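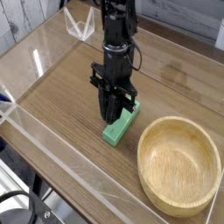
Salamatu Iyamu gave up her car in June and has walked to work since. The trip takes her 44 minutes.

"The first 2 weeks my shins hurt," she said. "Then they stopped."

She leaves at the same time every day and carries her lunch in a backpack. Rain doesn't bother her — ice does.

"I'll take the bus if it's slick," she said. "I'm not trying to prove anything."

Comments

Jummai Wike: Which shoes?

Babatunde Ibrahim: I did this for five years. Buy good socks.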